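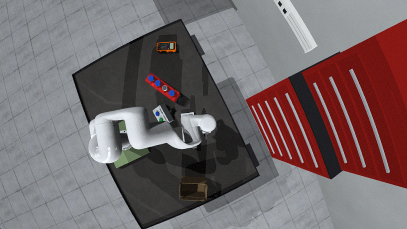
Figure 4-1. Arm, control box and red peg block in the simulated Drurstead cell.

4.3 Recording a demonstration by remote control

This section covers teaching the Wiso arm a pick-and-place task in the simulator. The hand controller must already be paired (see 4.2). Demonstrations guided by hand on the physical arm are covered in 4.5.

1. Open Illetum and load the cell file. Wait for the status line to read READY.

2. Enter an operator name and a task label. Use the same label for every demonstration of one task. Labels are case-sensitive.

3. Set the control rate to 60 Hz and the translation scale to 3. Lower scale values give finer motion near the pegs.

4. Hold the clutch and move the controller. The arm follows only while the clutch is held. Release it to reposition your hand.

CAUTION: Do not press the clutch while the controller is moving. The arm will jump to catch up, and the recording will be rejected.

5. Check the overhead view before you start. Recesses and any discs already on their pegs must be in clear sight

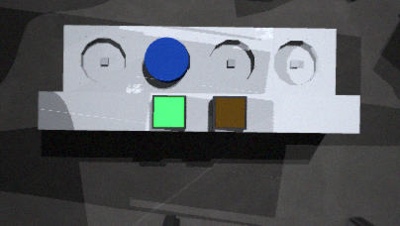
and the arm must be parked outside the view. If shadows make a peg hard to find, change the light preset under View — this does not affect the recorded joint data.

6. Press Record. Drive the gripper to the disc, close it, lift, and move to the target peg. Keep the approach vertical for the last 43 mm.

7. Open the gripper, retreat straight up, and press Stop. Save or discard the take when prompted.

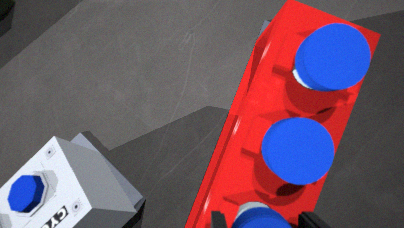 The wrist view is the better guide for final alignment. Switch to it once the gripper is above the block, and turn the wrist before descending. Open fingers should sit on either side of the disc, as they do at the lowest disc on the red block, with neither tip over the blue cap. If one finger is closer, correct sideways in short clutch strokes.

NOTE: A take longer than 200 seconds is split into two files. Join them in the Takes panel before export — the trainer reads each file as a separate demonstration.

8. Replay the saved take at normal speed. Discard it if the gripper touches the block or pauses without cause.

9. Export accepted takes to the project folder. Continue with 4.4, Training and playback.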